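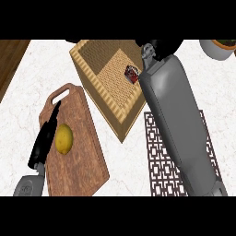
**Figure 4.** The simulated kitchen cell from the overhead view, with the left gripper beside the lemon on the chopping board and the right gripper over the woven tray.

### 3.2 Setting up the cell and keeping it honest

I should say early on that I spent far more time looking after this cell than running anything clever in it. Larnomar is our name for the simulated twin of the two-armed kitchen bench, and a twin needs upkeep just like the real thing (fewer cables to trip over, mind you, but plenty else to go wrong!). The layout in Figure 4 is the one I kept coming back to: marble worktop, chopping board on the left, tray up in the middle and the lattice mat under the right forearm.

The first job was the arm bases. I'd copied their positions over from the old Sketard scene file, which measured everything from the front edge of the worktop, while Larnomar measures from the centre. The left arm came out fine by sheer luck and the right one sat 36 mm too far forward. I didn't spot it for ages, as the arm could still reach everything, and it only showed up when I started asking for short, careful moves over the tray and the fingers kept arriving at the rim. I now load each arm on its own, send it to a marker on the bare worktop and read off the gap before I let any objects in. Anything over 2 mm and I go back to the base position and start again.

Next came the fingers. The left gripper is long and slim, and its closed position drifted whenever I changed the time step, so that the tips would sink into each other a little and then spring apart. I tried making the contacts stiffer, which made the lemon shoot off across the board (very funny the first time, less so by teatime). What cured it was a small stop on the finger joint, set just short of full closure, plus 4 contact passes per step in place of the single one I'd been using.

The tray was the fussiest object by a long way. Its weave looks lovely but I'd been daft enough to use the same fine mesh for collisions, and the whole cell crawled. I swapped in a plain floor with four raised sides and left the weave for show only. The lattice mat got the same treatment, as a flat slab.

I also keep a short reset check, run every 12 episodes with the Zivix logger switched on. It parks both arms, puts each object back at its starting pose and compares the joint readings with the stored ones. If the right forearm comes back at the wrong height over the mat, I reload the cell from scratch and throw away the batch before it. The thresholds for each joint are listed with the reset script.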